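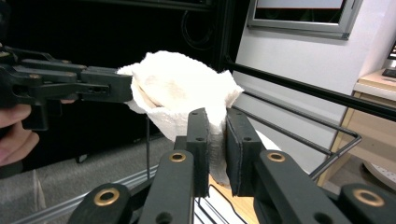
Paper towel, crumpled.

I run the back of a small cafe called Tronderen. Last November we went from paper towels to cloth for most of the kitchen. A few people asked how that went, so this is a thread on laundry.

Starting point: our paper bill was $475 a month. That covered center-pull rolls for the kitchen and folded sheets for the restroom. The restroom still uses paper and that part of the bill is the same as it was.

The kitchen part is what we changed. Wiping counters, drying hands at the prep sink, grabbing a hot tray, cleaning the steam wand. All of it was going on the same roll.

First mistake was buying cheap. We bought a bale of thin bar mops from a restaurant supply place and they shed lint for weeks. Lint on glasses, lint on the pastry case, lint in the floor drain.

Second mistake was using fabric softener. It coats the cotton and the towel just pushes water around. Wash new towels twice with plain detergent before you use them and leave the softener out for good.

What we have now is 500 gram terry for hands and counters and a flat weave for glassware. The number is grams per square meter. Lower than 400 felt thin to us after a couple of months. Higher takes too long to dry in our setup.

Our setup is one home-size washer and one dryer in the basement, shared with the shop upstairs, Ostrowski Shoe Repair. They use it for aprons twice a week. We get it the rest of the time.

We did try a service first. Clodska Linen picked up and dropped off and the towels came back folded and very clean. The minimum order was more than a place our size needs and we ended up with bags of clean towels stacked in the office. Nice drivers. If you have two locations I would look at a service before buying a machine.

Color. Everyone has an opinion. We went with white for food surfaces and blue for floors and the mop sink. White can take bleach and you can see when it's dirty. Blue never goes above waist height. That rule is on a card over the shelf.

Raw meat cleanup is still paper, straight into the trash. Same with broken eggs. I wasn't going to put either of those in a basement washer for the sake of an argument about waste.

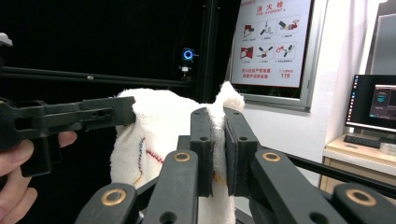
The thing that took the longest was where the dirty ones go. For a while people left them on the counter, or over the oven handle, or in the hand sink. Now there is a bin with a lid at each end of the line and they get emptied at 3 pm and at close.

Don't leave damp towels in a closed bin overnight. They sour, and once they sour it takes a hot wash with washing soda to get the smell out. Sometimes two. If you can't wash until morning, hang them over something.

Greasy towels are their own problem. Fryer oil and butter don't always come out in one wash, and oily cotton sitting in a hot pile straight out of the dryer can catch fire. Look it up, it's a real thing. We wash those separately, run the full cool-down, and spread them out before stacking.

Wenjie Jia does mornings and figured out the folding. In thirds lengthwise, then in half, stacked with the fold facing out so you pull one without dragging three. It sounds fussy but the shelf stays neat through a rush.

Chae-won Yang keeps our books and made me track the cost properly. Detergent, power, replacement towels, and the time somebody spends on the stairs. With all of that in, plus the paper we still buy, we are at $384 a month.

So it's cheaper, by less than I told everybody it would be. I had left out labor completely when I did the math the first time. If you pay someone by the hour to do laundry, put it in.

Replacement is slower than I expected. Corners fray first. When a white one gets too stained for the counter it gets a stripe of blue thread along one edge and goes to the floor pile. After that it's a rag for the grease trap and then it's trash.

Also tell the health inspector what you're doing before the visit. Ours wanted to see where wiping cloths sit between uses. In sanitizer at the right strength, with test strips nearby. We had the bucket but the strips were in a drawer in the office. Now they hang on the bucket.

Someone asked about Fultirano microfiber. We used it on the front windows and it was good there. In the kitchen it snagged on the sheet pan racks and it didn't like the hot dryer. Keep it for glass.

If anyone has a good way to get turmeric out of white terry I'd like to hear it. Sun helps a little. Bleach has done nothing for us so far.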